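Tubos grises curvos con tramo corrugado: ¿cómo los guardo sin que se deformen?

Comunidad Dutunum > Hogar y taller > Orden y almacenaje

Nele Kuhlmann
Publicado el 27/06/2020

¡Hola a todos! Llevo semanas poniendo orden en el cuarto de trabajo y estoy disfrutando como una niña, de verdad. Ya tengo la mesa blanca despejada de papeles, las herramientas pequeñas en sus cajones y hasta las bridas separadas por largo (me costó una tarde entera, pero qué gusto abrir ese cajón ahora). Me quedan los tubos grises, y con ellos me he atascado un poco.

Son dos, los dos curvos, y los tengo puestos sobre la mesa para pensar con calma qué hago con ellos.

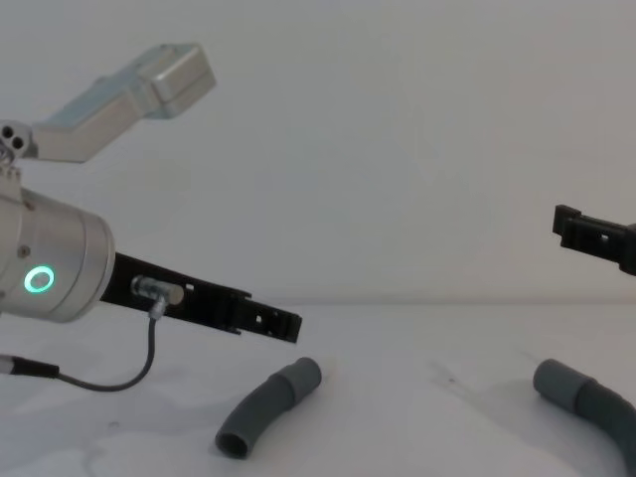
Mi primera idea fue colgarlos de un clavo en la pared, que la tengo blanca y libre, pero mi suegro dice que así se marcan por donde apoyan y que al cabo de un verano ya no hay quien los enderece. La segunda fue meterlos en una caja. Compré una de la marca Görtz de 80 centímetros de largo y me da la impresión de que entran forzados, sobre todo por la curva.

Lo que me gustaría saber:

¿Es mejor guardarlos tumbados o colgados?
¿Puedo poner uno dentro de la curva del otro, o acabarán rozándose?
¿Cómo limpiáis la parte corrugada? Entre anillo y anillo se mete todo el polvo del mundo.

No tengo prisa. En julio viene mi hermana a pasar unos días y me encantaría enseñarle el cuarto terminado, pero si hay que esperar a encontrar el estante bueno, se espera. ¡Gracias de antemano!

Sumathi Kurup
Miembro desde hace 5 años - 159 mensajes

¡Nele, qué alegría leer a alguien con tantas ganas de ordenar! Te cuento lo que hago yo, que tengo un taller de costura con aspiración y he guardado tubos flexibles de todas las formas posibles, algunas bastante malas.

Tumbados, sin duda. Si los cuelgas de un solo punto, todo el peso tira del mismo sitio y la curva se cierra ahí. En un estante plano descansan enteros y conservan la forma que traen. La caja de 80 la usaría para otra cosa (¡para las bridas, si te caben más!) y buscaría una balda abierta o una bandeja baja donde no tengas que doblar nada. Yo uso una bandeja Vindley de las de debajo de la cama y estoy encantada con ella - la saco, cojo lo que necesito y la vuelvo a empujar con el pie.

Lo de anidar uno en la curva del otro funciona bien si les pones un trapo fino en medio. Sin trapo también se puede, aunque a mí me dejaron alguna marca.

Para prepararlos sigo siempre el mismo orden:

Primero los extiendo en la mesa, cada uno en la dirección en la que él solo quiere quedarse. Míralos un rato antes de tocarlos. Si al soltarlo el tubo vuelve a su curva, guárdalo con esa curva y no te pelees con él. La parte corrugada es la que más juego da, así que intento que quede recta o casi.
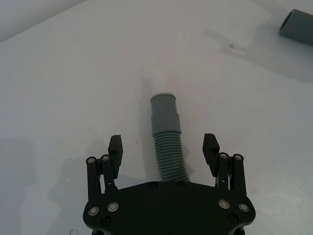
Después, la limpieza. Brocha de pintor seca, de las de cerdas blandas, y la paso girando alrededor del tubo, siguiendo los anillos y nunca a lo largo. Luego un paño apenas húmedo con una gota de jabón de platos. ¡Sale muchísimo polvo, ya verás! Por dentro, si el tubo lo permite, meto un paño atado a un cordel y tiro desde el otro extremo.

A continuación los dejo secar abiertos por los dos lados, toda la noche. Esto es importante: un tubo guardado con humedad huele a sótano en una semana.

Y por último la etiqueta. Un trocito de cinta de pintor en la parte lisa, con el nombre del aparato al que va. Parece una tontería cuando solo tienes dos, pero luego llegan más - siempre llegan más - y una mañana te encuentras probando tubos en la aspiradora como quien prueba zapatos.

Si quieres ver cómo quedan de repartidos antes de comprar la balda, ponlos los dos en la mesa con algo de aire alrededor y mide el conjunto. Así calculas el fondo que necesitas.

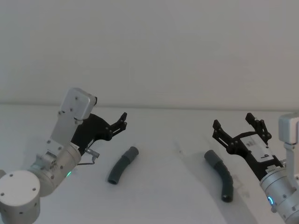 Los dos tubos curvos en la mesa blanca, antes de elegir estante.

¡Cuéntanos cómo te queda, y pon foto del cajón de las bridas, por favor!

Ottmar Baumgart
Miembro nuevo

Yo los tengo colgados y bien. Eso sí, con dos ganchos anchos de los de manguera de jardín, no con un clavo. Los míos son Hekum, referencia 3711, en la ferretería los tienen.

Nele Kuhlmann

¡Sumathi, me has arreglado el fin de semana! Voy a por la brocha ahora mismo. Ottmar, me apunto también lo de los ganchos anchos, que en la pared del garaje me vendrían de maravilla para la manguera de regar. Cuando tenga la balda puesta os escribo con las medidas.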